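Call for Participants: Household Laundry Habits and Fabric Wear Study
Treron Textile Research, Home Use Group

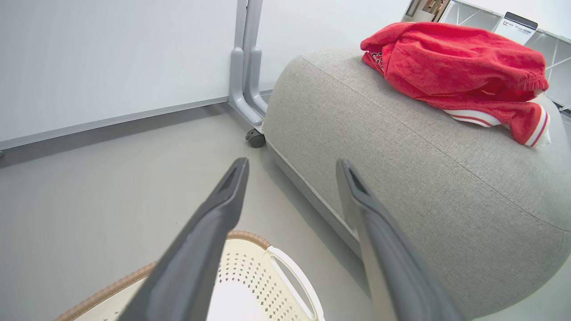 Round laundry basket with perforated side wall and oval cut-out handle.

Treron is recruiting 27 households for a study of fabric wear under ordinary home laundering. The study compares cotton and cotton-blend garments washed on participants' usual settings. Fieldwork starts in August and runs for 12 weeks.

What participation involves

Each household receives a set of test garments to be worn, washed and dried with its normal laundry. One adult per household keeps a wash log recording the program, temperature, spin speed, detergent dose and drying method for every load that contains a test garment. Log entries take a few minutes. Garments are collected twice – once at the midpoint and once at the end – for measurement of mass loss, pilling and seam strength. Midpoint garments are returned after testing.

Participants should not change their detergent or washing machine during the study. If a machine breaks down, report it to the study office and note the date in the log.

Who can apply

Applicants must be 18 or older, have a washing machine at home and run at least two loads per week. Both front-loading and top-loading machines are accepted. Households that use a laundromat or a shared laundry room are not eligible for this round. Households with a diagnosed detergent allergy should state this on the form, as the test garments are supplied unwashed.

Payment

Households receive $100 at the midpoint collection and $200 on return of the final garments and the completed log. Partial logs are paid at the midpoint rate only.

How to apply

Request the screening form from the study coordinator, Cosimo Gatti, at the Treron front desk. Completed forms are reviewed every Wednesday. Selected households will be sent a consent form and a delivery slot – please allow one week for a reply.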